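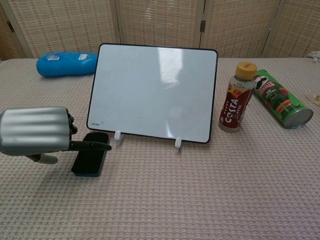 Figure 2. The whiteboard task during a teaching session, with the hand by the eraser and the other objects left on the table.

4.2 Teaching the wiping task by remote control

Of all the tasks we taught, wiping the whiteboard is the one I thought would take an afternoon, and it ate most of August. The setup is plain enough (Figure 2): a small board propped up in two clips, a black eraser lying flat on the cloth under the hand, and a few things we didn't bother to clear away — a blue bottle, a bottle of Costa coffee, a Pringles can on its side. We kept the clutter on purpose, as we had in the sorting task, so the policy would have to find the eraser among other stuff.

Ramiro Ortuño and I split the driving. We both wore the Drulov glove and steered the hand while watching it directly, with no screen in between. A demonstration started with the hand next to the eraser and ended when the eraser was back on the cloth. If the driver dropped it halfway we kept the recording and just carried on, picking it up again wherever it landed. Ramiro wanted to throw those out at first. I talked him into keeping them, and I'm glad I did, for reasons I'll get to in Section 5.

We recorded 200 demonstrations and used 158 of them for training. The other 42 were set aside, 41 of them because the glove had drifted and the thumb no longer went where the driver's thumb went, and one because I leaned on the table and pushed the whole board over (sorry, Ramiro!).

The grasp is the hard part. The eraser is thin and sits flat, so there isn't much to get hold of, and a driver with no sense of touch tends to press down far too hard before closing the fingers. My own early attempts were full of this. What worked better was bringing the long finger in over the top, sliding the thumb in low from the near side, and only then squeezing. Once we had both settled on that order, our recordings started to look alike, and the training loss came down a lot faster than it had on the mixed set.

We also tried teaching the same task by hand, with the motors slack and one of us moving the fingers directly. Maximiliano Sotomayor, who built the Esteban wrist mount, did 58 of these for us. They feel lovely to record, and you can tell right away when the grip is good! The trouble is the wiping stroke. You need one hand for the fingers and one for the forearm, and the board slides back in its clips if you push at all unevenly. We ended up using the by-hand recordings for the grasp only, and the remote ones for everything after it.

Both sets were cut into segments with Mastik and given the same labels — reach, grasp, lift, wipe, return. I did the labeling myself, and where I couldn't decide between reach and grasp I took the first moment the thumb touched the eraser.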